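HIRNOW SUPPORTED LIVING COOPERATIVE
Service Improvement Working Group
Minutes of the April meeting

Present: Stamatia Sotiropoulos (Chair), Stelios Balaskas (Operations), R. Popescu (Housing Support), K. Prarkero (Finance), two resident representatives, minute-taker.
Apologies: Maintenance Supervisor.

The meeting opened at 2.05 pm. A quorum was present.

1. Minutes of the previous meeting

The minutes were accepted with one correction. Under item 4, "linen service" should read "linen and kitchen service". The Chair signed the corrected copy.

2. Matters arising

2.1 The dishwasher at Gramitz House has been repaired. Residents there report that the upper rack still catches on the door. Mr Balaskas will raise this with the contractor.

2.2 The revised cleaning roster went to all houses. Gramitz House has asked to keep its former bin night. Agreed.

3. Automation of household and workroom chores: report from Operations

3.1 Mr Balaskas spoke to his written report, which had been circulated with the agenda. The working group had asked him to advise whether any machine now on offer could take over routine chores in the houses, or the sorting and packing done in the Hirnow workroom, within the coming budget year.

3.2 His general finding was that single-purpose machines are worth having and general-purpose machines are not yet ready for our houses. The floor-cleaning units trialled in the corridors at Gramitz House performed well on hard floors. They stopped at the edge of the lounge rug on most days and had to be lifted clear by staff. The units do not manage the step into the laundry.

3.3 On laundry, Mr Balaskas advised that washing and drying have been done by machine for decades and that the remaining labour lies in the sorting, folding and putting away. He had watched two supplier demonstrations of towel folding. In both, the towels were of one size and had been laid out beforehand. Neither supplier would commit to fitted sheets or to residents' own clothing.

3.4 Ms Popescu asked whether the same applied to kitchens. Mr Balaskas replied that clearing a table remained harder than it sounded. A person picking up a cup looks at it, judges how full it is and adjusts their grip without thinking. Much of the present effort by developers goes into recording people doing handling work of this sort, with a gripper held in the hand, so that a machine may later be taught from the recordings.
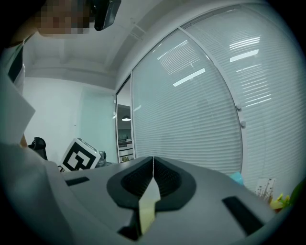 3.5 Mr Balaskas considered thin and flat items to be the best test of any claim made by a supplier. Cards, envelopes, labels and folded leaflets make up a large part of the workroom's trade, and an operator will separate two stuck sheets by feel. He recommended that any supplier be asked to handle our own stock, on our own benches, before a price is discussed.

3.6 The workroom packed 1,752 mail kits in the last quarter. Mr Balaskas noted that this volume would not justify a dedicated packing line, even if one could be found that coped with the change of contents between orders. Mr Prarkero agreed. He added that the cost of setting up a machine for each new order must be counted, along with the wages of the person who stands beside it.

3.7 A resident representative asked whether workroom hours were at risk. The Chair stated that no reduction in hours had been proposed and that none would be considered without consultation with the people affected. She asked that this be recorded.

3.8 The second resident representative said that several residents would welcome a machine that could pick things up off the floor, as bending is difficult for them and they do not like to call staff for a dropped sock. Ms Popescu supported this. Mr Balaskas said he had found nothing suitable for purchase and suggested that long-handled reachers be offered again in the meantime, as some newer residents may not know that they are available.

3.9 There was discussion of privacy. Machines of the kind described in the report carry cameras, and a bedroom or bathroom is not a workroom. Ms Popescu asked that no trial take place in any private room unless the resident has agreed in writing. Mr Balaskas asked that the same rule extend to shared bathrooms — agreed without a vote.

3.10 Resolved:
(a) That the report be received, with thanks to Mr Balaskas.
(b) That the floor-cleaning units at Gramitz House be kept, and that a sum of $800 be set aside for spare brushes and filters.
(c) That no general-purpose household robot be bought or leased in the coming budget year.
(d) That suppliers seeking a workroom trial be required to use the cooperative's own stock and benches.
(e) That written consent be a condition of any trial in a private room or shared bathroom.

Moved: Mr Prarkero. Seconded: Ms Popescu. Carried.

4. Small equipment requests

4.1 Reachers for residents, as discussed at 3.8. Approved within the existing aids budget. Ms Popescu to collect names from each house.

4.2 A replacement label printer for the workroom. Mr Prarkero reported that the quotation was below the $1,000 limit for approval by this group. Approved.

4.3 A second folding table for the laundry at Gramitz House. Deferred until the doorway has been measured.

5. Other business

5.1 The Chair reminded members that house inspection forms should be returned to the office and not left in the kitchen drawer.

5.2 Mr Balaskas asked whether the report on automation could be shared with house staff. The Chair had no objection, provided that supplier prices were removed first.

Actions
S. Balaskas: dishwasher rack; remove prices from report and circulate; write to suppliers regarding 3.10(d).
R. Popescu: list of residents wanting reachers; draft consent form.
K. Prarkero: order label printer; enter brush and filter allowance in the draft budget.
Maintenance Supervisor: measure laundry doorway.

The meeting closed at 3.40 pm.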